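The Welcome Book Nobody Opened

A short-stay rental has a house manual the way a car has one. It exists, it is somewhere, and the first time anyone wants it is at eleven at night in the rain.

The one I inherited in Clatden ran to 37 pages. It had come with the apartment, along with a drawer of takeout menus and a key that fits no lock I have ever met. The previous owner had laminated it. He had opinions on the correct loading of a dishwasher, and he had set them down in two typefaces, one of them italic and both of them cross. Page nineteen dealt entirely with the blinds.

For my first season I left it on the kitchen counter and assumed guests were reading it. Then I looked at my messages. By June I had answered the Wi-Fi question so often that my phone offered to finish it for me after the letter P. The password was on page two. So was the trash day. So was the trick with the front door, where you lift before you turn, which I had explained by phone to a man standing in the street with three suitcases and a pizza.

I blamed the guests, of course. It's the first stage of hosting, and some people stay in it for years. You can tell by their listings, which have a lot of capital letters in them.

What got me out of it was a weekend in someone else's place, a cottage in Tridden with a stove that had a personality. The manual was a fine piece of work, with a table of contents and a history of the village going back to a disputed well. I didn't read a word of it. I poked at the stove for a while, got nowhere, and messaged the host. She replied in under a minute with a paragraph she had obviously sent many times before, and I recognized the tone. It was mine.

Back home I sat down and cut. The essay on the blinds went first. The dishwasher advice went next, apart from where the tablets are kept. Out went the paragraph asking guests to "respect the spirit of the home," a phrase that had been understood by one visitor as a warning about ghosts. I had 1,533 words left and felt like a surgeon. A friend who manages apartments for a living read it and asked when I was going to start.

Her rule is that a manual should answer what a tired person asks in the first hour, and everything else belongs next to the thing it's about. So the lift-then-turn business now goes out in the arrival message, before anyone is standing in front of the door. The heating instructions are on a small card beside the thermostat, a Zoller with a dial that goes the opposite way from every other dial in the world. The trash day is on the inside of the cabinet door above the bin. Restaurant tips got a single sheet, and I threw out the menus, two of which belonged to places that had become dentists.

What remains of the book is one page, both sides. Wi-Fi at the top in type you can read without your glasses. Then parking, checkout time, and the number to call if water is coming from somewhere it shouldn't. I priced a digital version too, from an outfit called Pai that puts the whole thing on a tablet by the door. It wanted 80 dollars a year and a login. I have met my guests. I bought a picture frame instead.
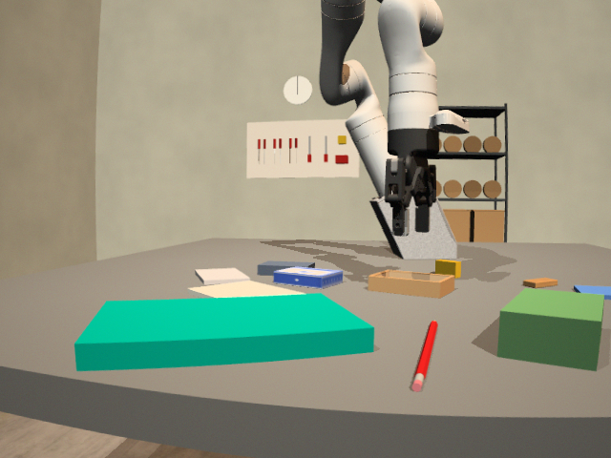

Should you still leave a full manual somewhere in the house?

Keep one in a drawer or as a file you can send, for the guest staying a month or the plumber who needs to know where the shutoff valve is, and leave only the single page out where people will see it.

The messages haven't stopped. They've changed. I get fewer about the Wi-Fi and more about whether the bakery opens early, and I don't mind those, having a weakness for the subject. One couple wrote to ask where they might find instructions for the blinds. They had turned every slat the wrong way up and wanted to put things right before checkout.

I still have page nineteen. I took a picture of it and sent it to them, lamination glare and all. They said it was very clear.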